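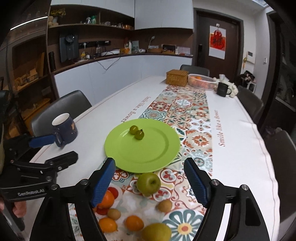
Béla Juhász had worked nights at the Civmont plant in Gasville for 20 years before anyone offered him 4 dollars a week to sleep better. The offer came from a wellness firm called Kuo, and it came with a wristband. His sister had already gone over to their side. She had put out a green apple and a plate with two grapes on it, on the tablecloth that said "Smile like a flower," and called him to breakfast at the hour he called supper.

"That's a meal?" he said.

"The brochure says eat light after a shift."

Béla had read the brochure. It said 179 workers at the Drakwood site had felt more rested after a month. It did not say who asked them, or whether the foreman was in the room.

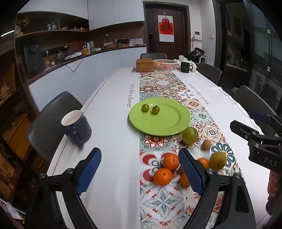
"They paid 1,580 dollars for the sleep lady to come and talk," he said. "She talked at noon. I was in bed."

"You could have gone."

"And missed my sleep – to hear about sleep."

She pushed the wristband across to him. He turned it over, looking for the place where it said who got the numbers. There was small print, but he had left his glasses in his locker.

"Put them on the day shift," he said. "See how rested they feel then."

He put the band in his shirt pocket and asked if there were any eggs.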